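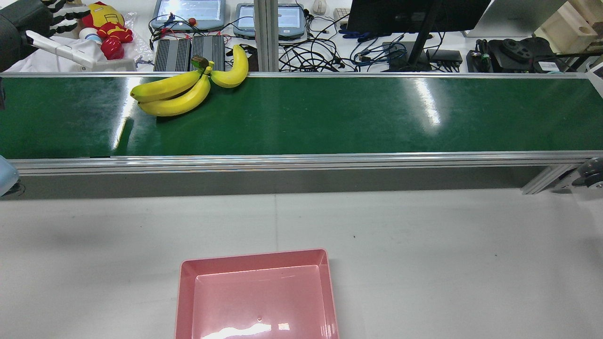 A reader wrote in after the last gallery to ask whether bananas should be split into singles before they go on a belt, or kept in their bunches. Keep them in bunches. A small bunch sits well, and the stem stays whole, so the fruit keeps better. The three on the green belt are a typical size for us.

The sorting corner at Lillilow is where fruit for the Cletdale shop gets looked over and put into trays. Posted 8/7/25.

The belt is the main piece of furniture. It has a glossy dark green top and an aluminum rail along each long side. The green was picked so that yellow fruit is easy to see against it. It does shine under the ceiling lights, and we plan to change the lamps in November.

The trays are pink plastic and go on the white-gray table next to the belt. We bought 102 of them from Undia and most are still in use. Other colors were on offer, but pink was in stock.

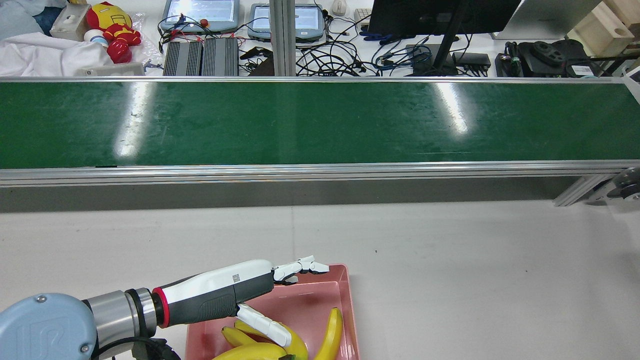 Bananas mark easily, so we put them down one bunch at a time and never stack them. A few brown marks on the skin are fine. A split stem is a reason to set the fruit aside for the kitchen - it will be used the same day. Green tips are fine too, and the shop likes to have some that will last the week.

Last season 2227 bunches came through the corner. Nearly 57 of those went to the kitchen, and the rest went out in trays to Cletdale.

Trays get wiped with a damp cloth between loads and washed properly at the end of the day. Sticky spots collect in the corners first.

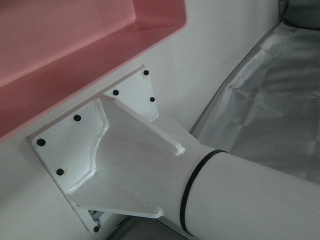
Anything bolted down gets checked once a month and painted again when it chips. White shows the dirt sooner than gray would, but it also shows a loose bolt. The paint came from Kulkarni and one can has lasted longer than expected.

The next gallery will be the apple bins. Those are kept in the back store at Lillilow, shelf number 1208.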